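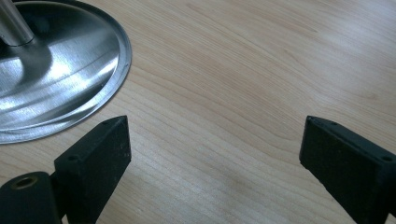
What do you use to clean a maple-coloured table without leaving it streaky? A cloth wrung out hard in warm water with a small drop of washing-up liquid, then a dry cloth straight after.

I've been asked this a few times since I put up the before-and-after of the dining room, so I'll go through it in a thread.

I don't use spray polish on this one. I tried Trulero in June and it left a film that showed every fingerprint by teatime. It took three goes with plain water to get it off again. It's fine on the bookcase.

Go with the grain. I used to go round in circles like my mum did, and you could see it when the light came in low at about 9 in the morning.

The stand goes back on last. It's a round brushed metal base with a pole up the middle. I lift it off completely. If you just wipe up to the rim you end up with a line of crumbs and dust all the way round it.

Wipe underneath the base too. Mine had a bit of grit stuck to it and I'd been pushing that across the wood for weeks. There's a faint scratch near the window end now. Only I notice it.

For the metal I use the same damp cloth, nothing else. The brushing runs in circles, so follow the circles. Dry it at once or you get water spots, and they show up worse on the pole than on the base.

Su-chen Liao asked if I put felt under it. I do now. I got a sheet from Fulingate for 90p and cut a ring slightly smaller than the base so it doesn't poke out. The ready-made dots were too thick and it rocked.

Let the table dry properly before you stick anything down or put anything back. I leave it while I do the floor.

Somebody asked about oil. I do it twice a year with the Grullance one, the clear, not the "warm" one. Joseph next door used the warm on a pale table and it went quite orange. He's sanding it back a bit at a time.

A tin costs me nearly £9 and I've had this one since last spring. You need far less than the label says. Put it on with an old T-shirt, leave it 65 minutes (I set the oven timer) and rub off whatever is still sitting on top.

Lay the oily rag out flat outside to dry before it goes in the bin. Don't screw it up and leave it in a heap, they can catch fire on their own.

Tea rings: I've only had one and it came out with the washing-up liquid. I haven't tried the toothpaste thing or the mayonnaise thing, so I can't tell you about those.

Chairs tomorrow if I get to them. The legs are a different wood and I haven't worked out which.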